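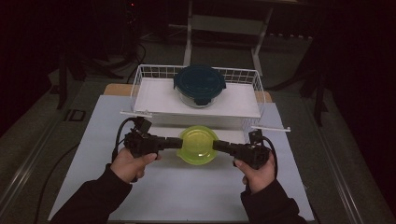
4.2 Wireless mice: click delay and how it felt

I went into the mouse half of the study expecting a dull afternoon. Everybody I know has already made up their mind about wireless – either it's fine now and cables are for people who enjoy cables, or it's laggy and always will be. I was in the first camp, and I should say so up front, because I picked the test order and I wrote the questions.

We used three mice: the Sumel, the Deder and the Troncoso. All three come with a USB receiver, and all three can also be run over a cable, which made life a lot easier, as we could compare each mouse with itself. The Estberg, which we used in the keyboard tests in Section 4.1, has a mouse to go with it, but ours kept dropping its pairing and I pulled it before the main runs. I still have the partial logs if anyone wants them.

Stojan Begović built the click rig. It's a small solenoid on an arm that taps the left button, plus a light sensor taped to the monitor, and it measures the gap between the tap and the change on screen. We ran 400 clicks per mouse in each mode. I wanted more, but the solenoid got warm and started to stick, and Stojan (quite rightly) didn't want to melt the thing. Every mouse was set to the same polling rate, with the lighting off and the battery full at the start of a run.

The Sumel and the Deder were hard to tell apart, cabled or not. If you gave me the two logs with the labels missing I couldn't sort them for you. The Troncoso was the odd one. Over the cable it sat right alongside the others, but on its receiver it had a scatter of slow clicks, 56 out of the 400, that were late enough to stand out as a second bump in the plot (Figure 6). We moved the receiver to a front port on an extension lead and ran the whole set again, and the bump shrank a good deal. It didn't go away. My guess is that the external drive plugged in next to the receiver was getting in its way, but we never tested the drive by itself, so please treat that as a guess.

Then came the people. We had 119 players do a short aim drill twice on each mouse, once per mode, and say afterward which round they thought had been wireless. To keep the cable from giving the game away, we left a dummy cable clipped to the mouse in every round. A few players saw through this right away and told us, and we dropped their answers but kept their scores.

What surprised me was how sure everyone was! People gave long, detailed reasons for their picks, they talked about float and snap and a kind of mushy feeling at the end of a flick, and then they picked the cabled round about as happily as the wireless one. Even with the Troncoso, where there was something real to notice, I couldn't find a group that noticed it reliably. Players who called themselves competitive did a bit better at the drill and no better at the guessing.

Weight came up far more often than delay did. We hadn't asked about it at all. The Deder is the lightest of the three and it got most of the nice comments, including several about how quick it was, and I suspect some of those were comments about grams. I'd split the two apart next time, probably by adding small weights inside the shell, although Stojan thinks the balance would shift too much for that to be fair.

One more thing on the drill itself. The targets came up in a fixed order, and by the last round some players had clearly learned bits of it. We shuffled the order of the mice between players, so it shouldn't favor any one of them, but the scores do creep upward across the session and the raw numbers in Table 5 haven't been corrected for that. The corrected ones are in the appendix, next to the button wear notes.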